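November, late afternoon

The equipment meeting for the Brarkirbridge laboratory ran well past its allotted time, and I record the main points here while they are fresh.

The capital line stands at 122 thousand for the year. The quotation from Shehata for a second arm would take most of it, with the controller and the first year of service included. Brustetti came in lower but excluded installation, and I have asked them to resubmit on the same terms. Until both papers can be read side by side I will not sign either.

Pui-shan raised the matter of grippers again. Her view is that we should keep the arm we have and put the money into spare fingers and wrist parts, a set of 20 to begin with. I have some sympathy with this. The Tumik license also falls due and must be paid from the same line – 700 per seat, and we hold more seats than we use.

The drawer task remains the test by which any purchase will be judged. Each supplier will be given the same simulated layout and asked for 100 runs, with failures reported in full. I intend to attach the layout to the tender, and have written in the margin that the clearance between the gripper and the corner of the drawer must be stated.

I looked through the renders once more before closing the file.

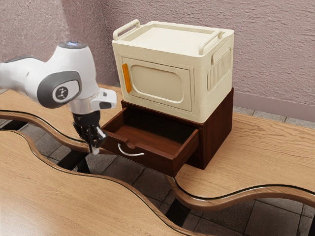

Drawer open and empty in both.

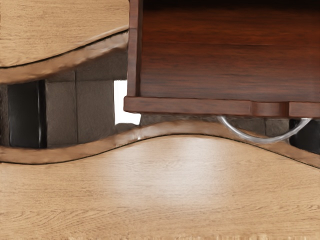 Ngaio Faulkner replied in the evening that she would support the tender only if the cost of training were shown as a separate figure. In her experience it is always folded into service and then charged again in the second year. She also asked that the decision be held over until the Tumik seats have been reduced, and I have agreed to put both requests to the next meeting.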